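Ristitz Swap Shelf Gets a Gray Bin, and Rules

RISTITZ - The town's free swap shelf, long a place where a working toaster could sit next to half a jigsaw puzzle, has tightened up for the winter. Starting this Saturday, small household odds and ends go into sorting bins before they go anywhere else.

Mahlet Tsegaye, who runs the Prukora reuse room on the ground floor of the old Flasadard building, announced the change on a sheet of paper taped to the door. The sheet was itself taped over an older sheet asking people to please stop taping things to the door.

The new limit is 15 items per household per visit. Last November one family brought 100, most of them lids.

"I have nothing against lids," Tsegaye said. "I would like to meet the containers."

Under the new system, sponges, toys, blocks and other things that fit in one hand are tipped into a big open bin and sorted from there. Toys go to the children's table. Cleaning things go to the rack by the sink, provided they still look like something a person would clean with. Anything that stumps the sorters goes on a shelf marked "Ideas?", where visitors may write a guess on a slip of paper.

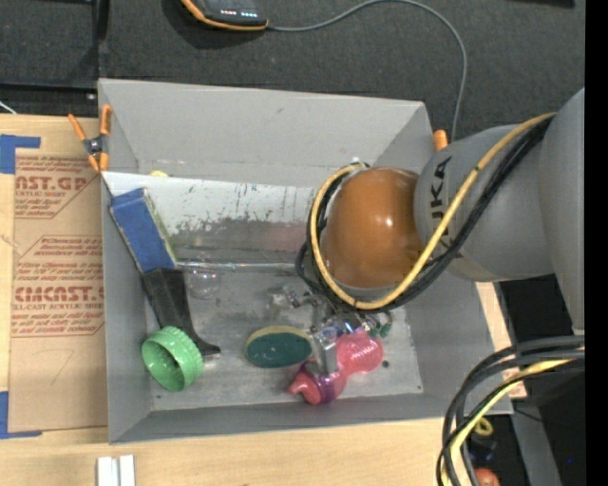

Sponges have been the sore point. Some regulars feel a kitchen sponge should never change hands at all, and said so at length at the last open evening, which ran 60 minutes over. The compromise lets unused ones through and sends everything else to the trash, with the final call left to whoever is on shift and has the stronger stomach.

Abdel Rahman, the hardware store across the street, has agreed to take stray screws, hinges and brackets off the room's hands. The store will sort them by size and put them out in a free box near the register, where they will presumably be bought by no one and taken by everyone.

Plastic toys remain welcome, including the see-through kind that Tsegaye says turn up every week in colors she would not have chosen. Toys that make noise are accepted only with the batteries out.

Visitors may take up to 3 bags home. The room opens at 10 on Saturday morning. Lids will be considered case by case, and should arrive with something underneath them.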